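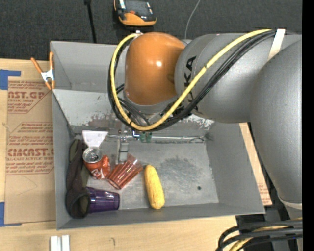 Bin clearing, notebook entry 2018-08-30

Present: me (Poul Østergaard), Ditte, Hafþór until lunch.

Question for the week is still the one Ditte wrote on the whiteboard: could this thing tidy up after a kids' party? Trash in one place, dishes in another, toys and laundry wherever they belong. I'd love to say yes. Today I'd say "some of it, slowly," and that is a lot more than I would have said last November!

Mixed load in the gray bin: crushed red soda can, the clear red ribbed cup, the purple cup, the white flared plastic piece, the corn cob thing and the long brown and olive fabric one that we all just call the sock. Everything sat in the left and middle, with the right half of the floor left open so the arm has somewhere to nudge things. Clamp on the rim at the back left corner, same as before.

Ran 110 attempts before lunch with the old grasp settings, then switched to Elínborg's new ones (Kárason branch) for the rest. I haven't split the log by object yet, so what follows is impressions only.

Cups. The see-through ones are still the hard case. The depth reading goes right through the wall and lands on the bin floor, so the planner wants to close on nothing. The red one is a bit better than the purple, I think thanks to the ribs. Elínborg's settings aim for the rim first and I really like how that looks. A cup on its side is a completely different problem from a cup standing up, and at home you get both.

Can. Lovely. Dents give the fingers something to hold. Hafþór wants to try a full one and I said please not over my cables.

Corn. Fine when it lies flat. When it leans, the first touch tips it over and the second attempt gets it. Does a tipped-then-picked count as one failure or none? We've been inconsistent. Going with one failure from now on.

Sock. Picks up nearly anywhere you pinch it (so satisfying to watch), but it drags its neighbors along, and along the wall the fingers can't get behind it. Folding is a whole other notebook.

Speed: 32 seconds per pick on the old settings, including the look and the retreat. My daughter does the lot in one armful. Still, it will happily keep going at midnight.

To do
- split log by object, send to Þórarinn
- check cable slack at full left reach, the loop rides close to the orange joint
- rerun cups with the Sevura lighting, 5 brightness levels
- ask Elínborg if rim-first can fall back to side grasp after one miss
- touch up the worn slope at the back of the bin? Ditte thinks the scratches help the stereo matching. Leave it till we know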